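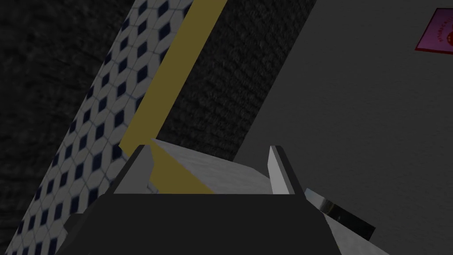

Aileen Manalo wrote in to ask whether the tank can start collecting water before the overflow pipe is connected, as long as somebody keeps an eye on the level. It can't. A single summer storm can fill the last third of the tank while you are asleep, and the water will come out around the lid and wash away the edge of the base. Please finish every step in this section before you connect the downspout.

Section 3: Setting up the Rernitz 500 rainwater tank

Section 3 covers the base, the tank, the inlet screen, the overflow and the first fill. The pump is covered in Section 4. If you bought the tank without a pump, skip Section 4 and go to Section 5, Winter storage.

The tank holds 500 gallons. The standard inlet kit is meant for a roof area of up to 2000 square feet. For a larger roof, split the downspouts between two tanks or order the wide inlet kit (the Sorkach inlet sold with older tanks does not fit this model).

Caution: Water from this tank is not safe to drink. Do not connect the tank to household plumbing.

What you need

Shovel and rake
Hand tamper or rented plate compactor
Level, at least 4 feet long
Crushed gravel for the base
Four concrete pavers or a poured slab
Thread seal tape
Screwdriver and adjustable wrench
Hacksaw for the downspout
Garden hose for the leak check

3.1 Choosing the spot

Pick a spot close to the downspout and downhill from the foundation if you can. The tank needs firm ground. Do not set it over a septic tank, a drain field or a buried gas line, and do not set it on a wooden deck. Call your local utility marking service before you dig.

Leave 18 inches between the tank and the wall on the back side so you can reach the overflow fitting. The valve side should face the garden. Shade is better than sun, but the tank wall is treated and full sun will not damage it.

Check local rules too. Some towns limit how much rainwater you can store, and some ask for a permit above a certain size. The dealer who sold you the tank may know, but the building office has the final word.

3.2 Preparing the base

1. Mark a square 6 feet on each side. Remove the sod and dig down 6 inches.

2. Pick out roots and stones larger than a golf ball. Tamp the soil until your heel no longer leaves a mark.

3. Add gravel in two layers and tamp each one. Wet the gravel lightly between layers.

4. Set the pavers or pour the slab. Check for level in both directions and corner to corner. The base must not be off by more than a quarter inch across its full width.

5. If you poured a slab, let it cure for seven days before you put the tank on it.

Note: A base that is slightly off will look fine with an empty tank. The lean shows up when the tank is full, and by then it is too heavy to move.

3.3 Placing the tank

The tank is light enough for two people to carry when empty, but it catches the wind. Pick a calm day.

1. Take the lid off and remove the parts bag from inside. Check the contents against the list on the bag. If something is missing, call the dealer before you go on.

2. Walk the tank onto the base with the valve side facing out. Do not drag it. A stone under the tank floor can wear through the plastic over a season.

3. Wrap the valve threads with four turns of seal tape and screw the valve in by hand. Finish with a half turn of the wrench. More than that can crack the fitting.

4. Close the valve.

5. Put the lid back on and turn it clockwise until the two arrows line up.

Caution: Keep the lid locked at all times. A child can climb a tank this size using the ribs on the side.

3.4 Fitting the inlet screen

The screen keeps out leaves and mosquitoes. It sits in the round opening in the lid and is held down by a ring with three screws.

1. Lay the rubber gasket in the groove, flat side down.

2. Drop the screen in with the mesh facing up.

3. Set the ring on top and start all three screws before you tighten any of them.

4. Tighten the screws a little at a time, going around the ring, until the gasket just begins to bulge.

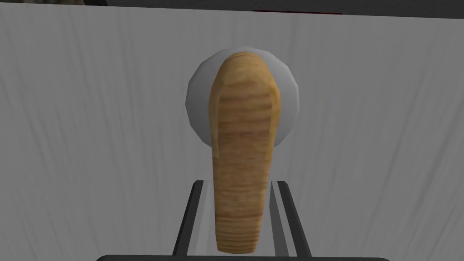
5. Press on the mesh with your palm. It should not move. If it does, take the ring off and check that the gasket is lying in the groove all the way around.

3.5 Connecting the overflow

1. Push the overflow elbow into the upper port on the back of the tank. Turn it so that it points down.

2. Attach the overflow hose and tighten the clamp.

3. Run the hose to a spot at least 10 feet from the foundation. It must slope downhill the whole way. A low spot will hold water and freeze.

4. Put the small screen cap on the end of the hose.

If you are linking two tanks, connect the overflow of the first to the inlet of the second and run the drain hose from the second tank only. Use the Rovska linking hose listed on the parts page. An ordinary garden hose is too narrow for this job.

3.6 Leak check

1. Put 300 gallons in the tank with a garden hose. The level marks are molded into the wall next to the valve.

2. Wait one hour. Look at the valve, the base and the underside of the elbow with a flashlight.

3. If the valve drips, drain the tank below the fitting, take the valve out, and put on new tape. Do not try to stop a drip by tightening.

4. Fill to the 400 mark and look again.

5. Go on filling until water runs from the end of the overflow hose. Then shut off the water and check that the base is still level.

3.7 Connecting the downspout

1. Hold the diverter against the downspout with its outlet a few inches above the lid. Mark the top and bottom.

2. Cut the downspout at both marks. Wear gloves - the cut edges are sharp.

3. Fit the diverter and fasten it with the four short screws.

4. Connect the flexible pipe from the diverter to the inlet. Trim it if it sags.

5. Set the lever to FILL.

Let the first good rain go to waste if the roof is new or has been treated for moss. Set the lever to BYPASS for that storm and switch it back afterward.

3.8 After the first month

Clean the inlet screen once a month, and once a week in June if you have trees that drop seed near the roof. Rinse it from below with a hose. Check the overflow cap at the same time.

Spare screens and gaskets are sold through Enriquez dealers. Give them the number molded into the underside of the lid when you order.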